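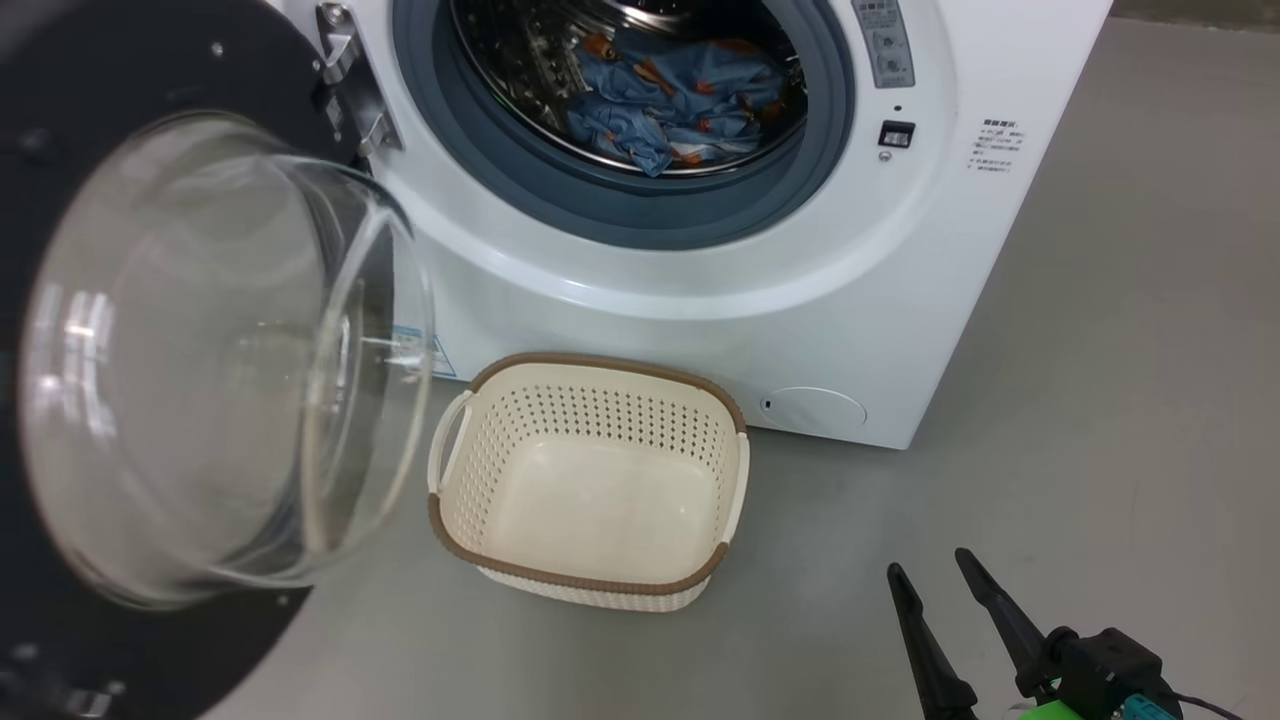

News > Press releases > Robotics

Helturano opens laundry data programme for household robots

Helturano has begun recording examples of everyday laundry work to train Clelell, its learning system for two-armed home robots. Work started in July and will run until 200 hours have been collected.

The first set of tasks covers front-loading washing machines. Operators guide the arms by remote control, and the cameras and joint positions are saved together. Each operator records for three hours a day, with a break after every session.

"Moving clothes between a drum and a basket is a good test," said Stella Koech, head of data at Helturano. "Fabric never lies the same way twice, and the door takes up a lot of the room the arms need."

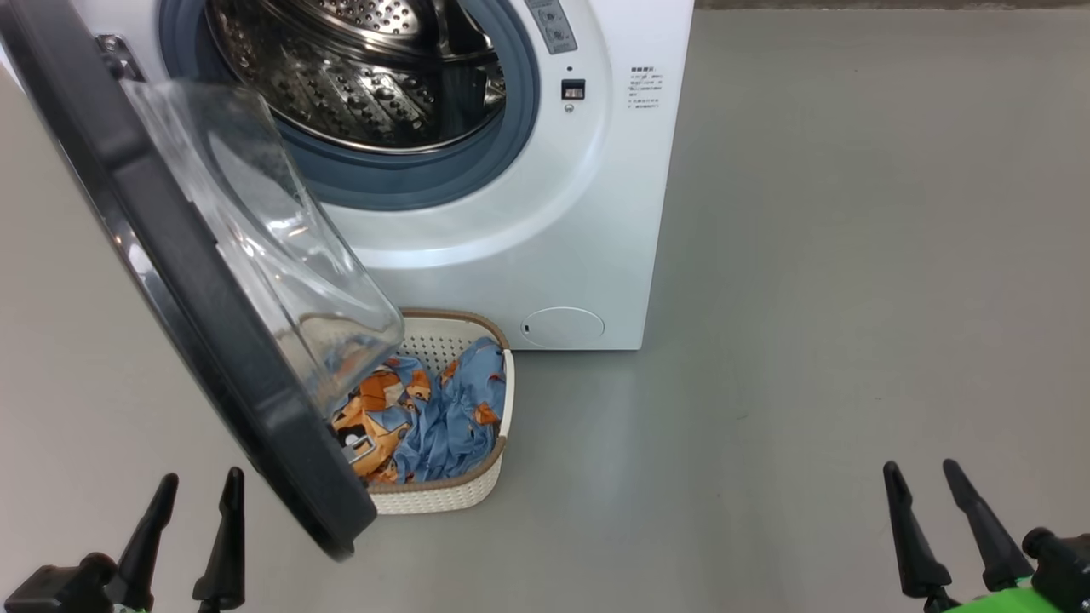
Failed attempts are kept and labelled as such. A second person checks every recording before it goes into the training set, and any with missing camera data are thrown out.

"We would sooner have a slow, clean example than a fast one we can't use," said Rizal Pattinasarany, who manages the operators.

Coman, which supplies the storage and labelling tools, will work with Helturano for the length of the programme. Folding and hanging tasks are planned next. Part of the collection will be offered to university groups on request, under terms still to be agreed.

Press contact: Zahira Nair, Helturano press office

5 shares
3 comments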